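# Cleaning a mesh-back office chair without making it worse

I put this job off until October every year, on the theory that a chair I sit in for most of my waking life can't be that dirty if I can't see the back of it. The theory doesn't hold up.

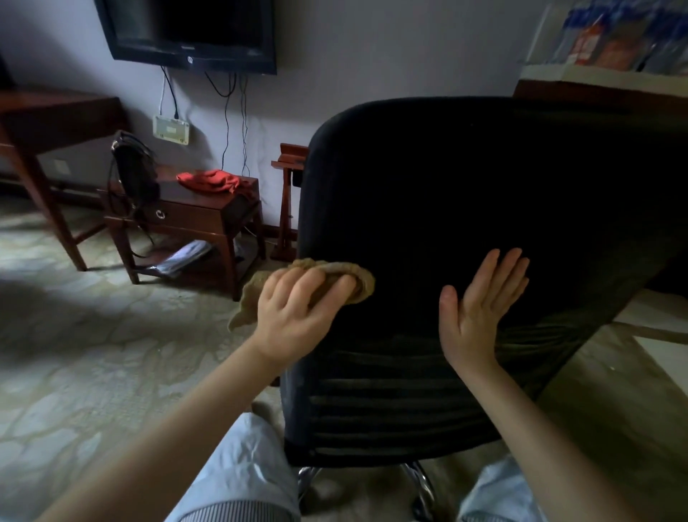 ## What you need

- Two cloths, one for damp work and one for drying. Old T-shirts are fine.
- A vacuum with the small brush attachment
- A bowl of warm water with a squirt of dish soap
- A soft toothbrush you have made your peace with losing
- Something to kneel on, if your knees are the age of mine

You do not need a special upholstery foam. I bought a can of one years ago, used it once on the Weddale in the spare room, and got a chair that smelled like a rental car until spring.

## 1. Vacuum first

Everyone wants to skip this. Add water to dust and you get a gray paste, and the paste goes straight into the holes. Run the brush attachment down the back of the chair, then down the front. If the mesh is ribbed, follow the ribs. Going across them mostly flicks the lint somewhere you'll find it later.

Do the seat too, including the gap where it meets the backrest. I won't describe what lives in mine.

## 2. Get down to the chair's level

Sit or kneel behind it. Office chairs swivel, and they do it most eagerly when you lean on one side with a cloth. Keep a flat hand on the far side of the backrest and wipe with the other. Lock the tilt if yours locks. My old Geagea had a lever for this that came off in my hand.

## 3. Wipe with a damp cloth

Dip, then wring it out until you're sure it's dry, then wring it again. Start along the top edge, where hands grab the chair forty times a day, and work down the sides. Solid fabric can take a little pressure. Mesh wants a lighter touch – press too hard and you stretch it, and a saggy backrest is a thing you'll notice every day from then on.

Rinse the cloth when it starts looking like the problem.

## 4. Stubborn spots

Dab the toothbrush in the soapy water, tap off the drips, and work in small circles. Follow with a cloth dampened in plain water, or the leftover soap will collect dust faster than the chair did before.

Skip bleach. Skip anything with "power" in the name.

## 5. The base

Metal legs show every shoe scuff. Damp cloth, then dry cloth right away, or you get water spots. If there's carpet underneath, slide an old towel under the base before you start. Hair wrapped around the casters, if your chair has them, comes out with small scissors and some muttering.

## 6. Let it dry

Leave the chair near an open window and go sit on something else. Mine gets overnight. A thickly padded seat can need longer, and sitting on it to check is a method I have tried and can't recommend.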